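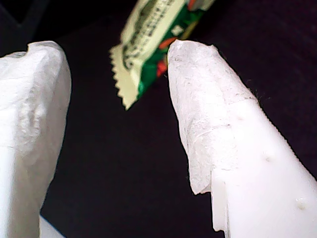

Affiliate marketing

Affiliate marketing is when a business pays other people a cut for sending customers its way. I've been keeping this encyclopedia of online marketing terms for a while now, and this is the entry I get the most mail about, so I'm giving it a bit more room than the others!

The person doing the sending is called the affiliate (some companies say partner or publisher, same thing). They get a special link with a code in it. Somebody clicks, somebody buys, and the shop's software matches the sale to the code.

How the tracking works

Most programs use a cookie, a little file that sits in the shopper's browser and remembers which link brought them in. It has an expiration date, and the time before that date is called the cookie window. Cukus, the kitchen shop I've linked to longest, has a window of 56 days, and I think that's pretty generous. Pisine gives you 3. If your reader likes to sleep on a purchase, you can guess which one pays better. 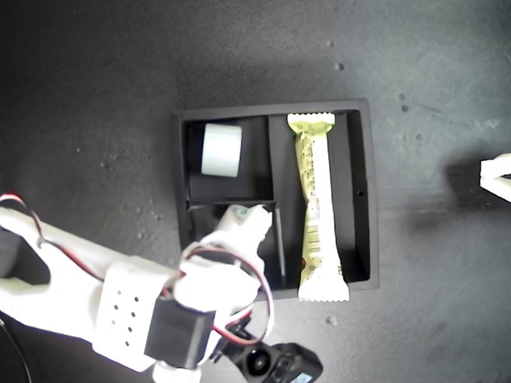 Tape roll in a divided black tray.

There's also coupon tracking, where the affiliate gets a code to read out loud or print. Podcasters love it (nobody wants to spell out a link on air), but codes do leak onto coupon sites and then the numbers get messy.

Ways of getting paid

Pay per sale is the common one, usually a percentage of the order. Pay per lead means you earn when someone fills in a form or starts a trial. Pay per click still exists, though I hardly ever see it outside of big networks, and it attracts a lot of fake traffic.

Then you have the threshold, the balance you need before any money goes out. My first check was for $219 and it took me until May to get there,

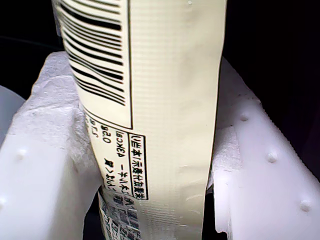 mostly because I'd spread my links over 4 different programs and each one was holding on to its own little pile. Pick one or two to start with, please!

Networks

A network sits between shops and affiliates and handles the links, the reports and the payments. Dronis is the one I use. Kaede Morikawa, who runs the Hirano newsletter, prefers to deal with shops directly and has talked some of them into a higher rate that way.

Disclosure

In the United States you have to tell readers when you could earn from a link. Put it near the link, in plain words, where people will see it. A line in the footer won't do.
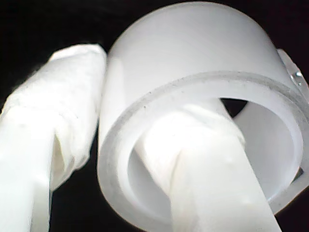

RELATED ENTRIES

Referral program: much the same idea, but the person recommending is usually a customer and the reward is often store credit.

Influencer marketing: normally a flat fee up front, sometimes with an affiliate code thrown in.

Last updated January 6, 2020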